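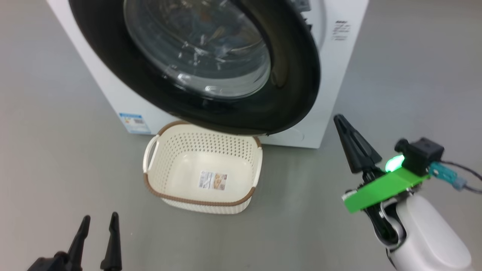 Laundry room: door seals, filters and the basket rule

The front loader in the Prirndale laundry room had its quarterly service on Tuesday. Seidu Quartey cleaned the drain filter, checked the inlet hoses and ran an empty maintenance wash. The counter stood at 492 cycles. Drain time was within limits and no parts were replaced.

Please leave the door fully open after the last load of the day. The rubber seal holds water in its lower fold, and with the door shut it is still damp the next morning. Wipe the fold with a dry cloth before you go. The filter sits behind the round cover at the bottom right of the front panel and should be left to Seidu.

Loads are limited to 7 kg. A full basket of cottons usually comes to less than that, but towels and bedding should be weighed on the Castus scale by the sink. Use 30 degrees for everyday wash. Anything above 60 needs a note in the log, and the drum-clean programme is for service use only.

Baskets. One basket holds one household's wash. Set it in front of the machine for unloading, then carry it to the table for sorting and folding. 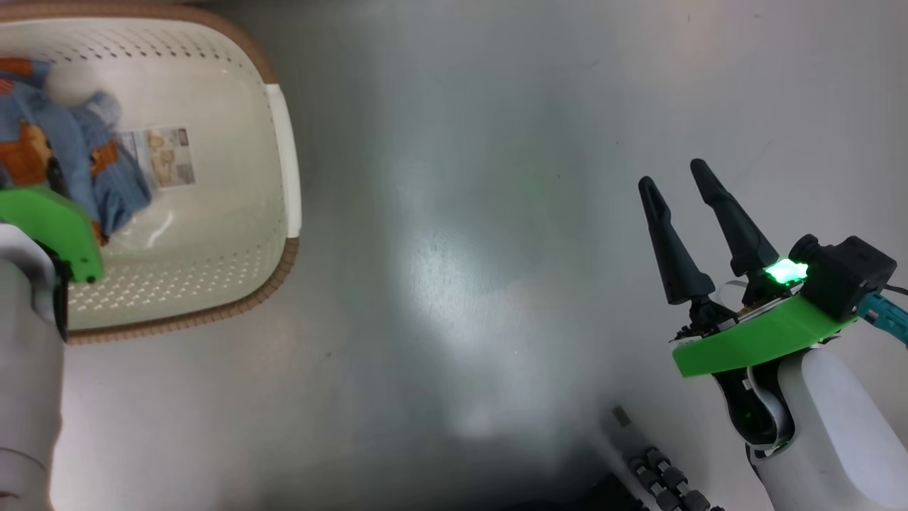 Small items in clear bags stay in the basket with the rest of the load until everything has been sorted. Labels go in with the clothes they belong to. Anything without a label is held on the Dramani shelf until the end of the month and then passed on.

Detergent has changed from powder to Flendura liquid. The dose is 80 ml for a full load in our water, or half that for a part load. Pour it into the main wash compartment of the drawer, with the flap down. Undissolved powder was the cause of the slow draining reported in June.

Faults and missing items to Kojo Appiah, by note in the log, with the time and the programme used.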